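Date: Jan 26, 2023
List: small-automation
Subject: Re: Re: Gristisness two-arm kit, anyone tried it?

> Hi all. We're looking at the Gristisness tabletop kit (the two-arm
> one, with the wrist cameras) for light sorting and packing work, and
> the sales page is very shiny and doesn't say much. Has anyone here had
> their hands on one? I'd love to know how the fingers cope with thin
> stuff like plates and lids, and whether the Brimine software is worth
> paying for on top. Also, is the bench space they quote realistic?
> We don't have a lot of room.

Hi! Yes, we've had one on trial since December, so I can give you a fair amount of this, though please take it as one shop's opinion. We do kitchenware — plates, lunch boxes, small tableware — and I wanted to see if the kit could take over some of the picking and placing before we box things up.

First, the fingers. The stock ones are plain black blades, pretty chunky where they bolt on and flat toward the tip. They're fine for anything with a bit of height. Thin things are harder, and I spent most of my first two weeks on thin things. The approach matters a lot more than the grip strength setting, so don't do what I did and keep cranking up the force. Come in from above, get one finger outside the rim and one inside, and go slow on the last bit.
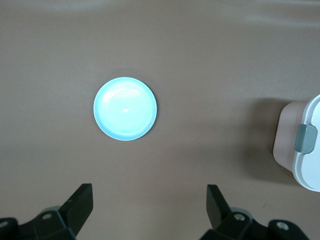
The wrist cameras were the part I was most skeptical about, and they've ended up being my favorite thing in the whole package. You get one per arm and they look straight out past the fingers, so you can line up a grasp from the picture alone. My one gripe is glare. Our brown tabletop has a matte finish and it still throws back a pale band of light toward the upper right, and the little turquoise dish gets a bright white spot right in its middle. With pale or shiny pieces I'd turn your lights down a notch or put up some kind of diffuser before you start blaming the detection. The manual gives this exactly one sentence, buried near the back (grr).

Now the software. Brimine comes in two levels. The basic one is included and lets you record a motion and play it back, with a few simple offsets. The paid one adds the part where it finds the object for you, and for our kind of work I think you need it, unless your pieces always land in the same spot. We ran 1,868 picks through the paid version before I stopped keeping the log, and the failures were nearly all on flat pieces sitting close to something taller. Spread things out and it's a different machine. Setup took me 9 evenings, but I'm slow and I kept stopping to read the list archives, so you'll probably beat that easily.

Oh, and get the Mulligan cable clips if your supplier has them. The kit ships with a bag of ties and they're too short for the arm cables, so you end up with loops all over the place, and one good snag will ruin your afternoon. I ordered a pack of 22 and wish I'd bought two. 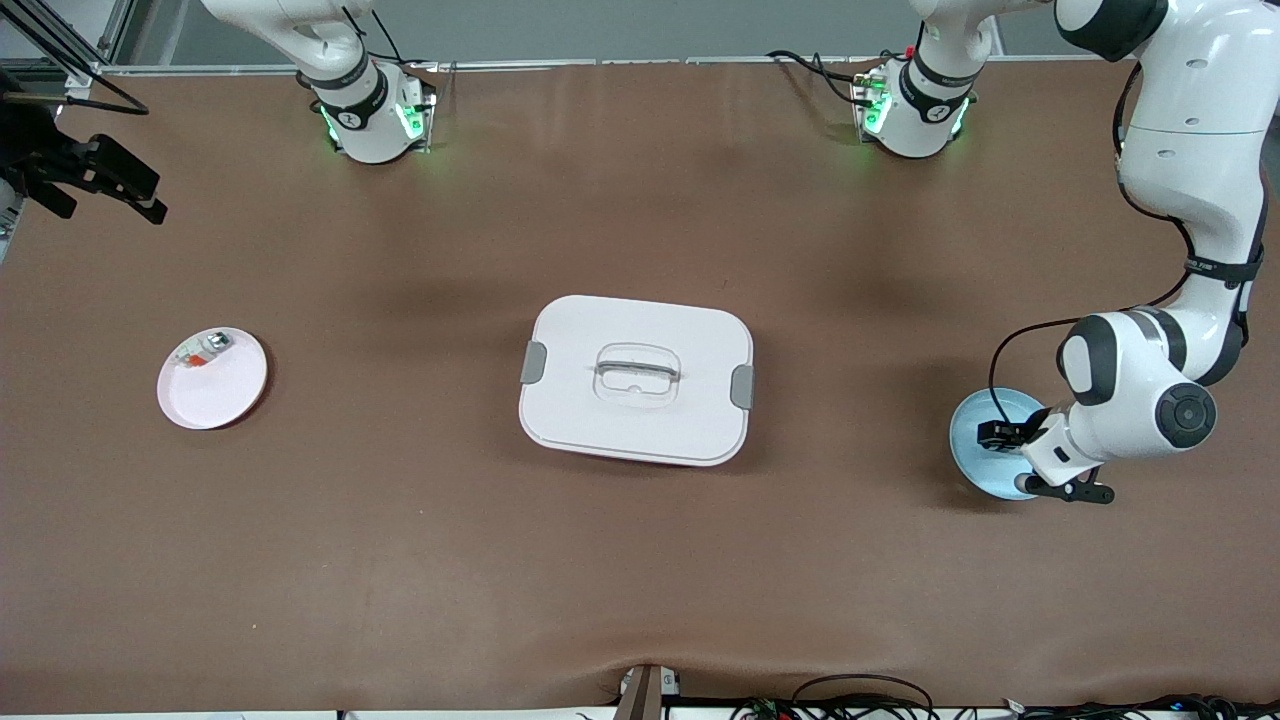 BENCH SPACE AND LAYOUT

You asked if the quoted footprint is realistic. For the arms themselves, yes. Both bases stand at the far side of the table and everything gets worked in front of them, so with the lunch box in the middle and a plate out to each side you've got decent elbow room, and the left arm can get over to the light blue plate on its side without any drama. What the sales page leaves out is the stuff around the arms. You want spare table in front for cables and the small boxes that go on them, and you want room overhead too, because the upper links go up a good way before they come back down. Measure the height under your shelves!

Two more things while I'm thinking of them. If you cover your table with fabric like we did, pull it tight. Ours bunches up near the front edge and I have to redo it more than I'd like. And if you're going to be handling lidded boxes, start with the lid latched. I tried teaching it the latches early on and gave up, and support was pretty clear that the stock fingers aren't meant for that. Clitus sells softer fingertips that are supposed to fit, but I haven't tried them, so if anyone has, please write in.

On price, ask for the trial. They gave us 8 weeks and didn't push at the end of it. I'm leaning toward keeping it, mostly for the plates. Happy to send you my settings for rim grasps off list if you want them, just tell me which Brimine version you're on first.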